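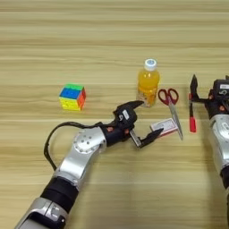

Figure 3. Tabletop with a Rubik's cube, orange juice, scissors and a red marker, between two robot arms.

3. Inviting a guest and preparing the interview page

In this section you will create an interview page in Plondska, send the questions to your guest, and publish the answers. It is assumed that your publication already exists and that you have the role Owner or Editor. If you see only the button Comment in the top menu, your role is Reader, and the steps will not work for you. Ask the owner of the publication to change it.

3.1 Create the interview

1. Open your publication and choose Interviews, then New.
2. Type a working title. The guest will see this title in the invitation, so please do not write notes to yourself in it.
3. Choose the format. Written means that the guest answers in a form. Recorded means that you upload an audio file later and the text is made from it.
4. Choose the language of the questions. The language of the answers can be different.
5. Press Save draft.

Note: The format cannot be changed after the invitation is sent. To change it you must cancel the interview and create it again. The questions can be copied from the cancelled one with the command Copy from.

3.2 Write the questions

1. Press Add question. Each question has its own field.
2. Write one thing in one question. When a founder is asked how she started, who helped her and what she would change, all in the same field, she usually answers the last part and forgets the others.
3. If an answer must be short, switch on Limit. The standard limit is 700 characters. The guest sees a counter under the field.
4. Mark as Required only the questions without which you cannot publish. The guest is not able to send the form while a required field is empty.
5. Drag the questions into the order you want.

The template "Founder, first year" was prepared by Raíssa Queiroz and Kenneth Shearer from their own interviews with small business owners. You can use it as it is, but read the question about money before you send it. In some countries it is not polite to ask for income directly, and you may prefer the softer version, which is kept under Alternatives. 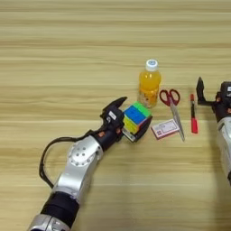 3.3 Send the invitation

1. Open the tab Guest and type the name exactly as it should be printed, with all accents.
2. Type the e-mail address. Only one address is accepted for each guest.
3. Set the closing time. It is shown to the guest in the guest's own time zone.
4. Press Preview and read the message to the end.
5. Press Send.

Caution: The link in the invitation opens the form without a password. Any person who has the link can write answers in the name of your guest. Do not put the link on a public page or in a group chat. If this has happened, press Replace link. The old link stops working immediately, and the answers already saved stay in the form.

If the guest does not open the form, Plondska sends 2 reminders and then stops. You can write a personal message after this, but the program will not do it for you.

3.4 Check the answers and publish

1. When the status changes to Received, open the tab Answers.
2. Correct typing errors with the Edit tool. Changes are shown in green to you and to the guest.
3. If you shorten an answer, press Ask for approval. The page stays locked until the guest agrees.
4. Add the short biography and the links to the guest's company.
5. Press Publish.

Error 107 means that one of the links in the biography does not open. Check it letter by letter. Links copied from Jarkia often have a space at the end, and this space must be deleted.

Note for users who moved from Solex: your old interviews are in the folder Imported. They have no approval history, so the button Ask for approval is gray there. They can still be edited and published again under a new address.

Text of this section: Kelly Seixas. Checked by Welington Amaral.
Continue with section 4, Sending the interview to your newsletter.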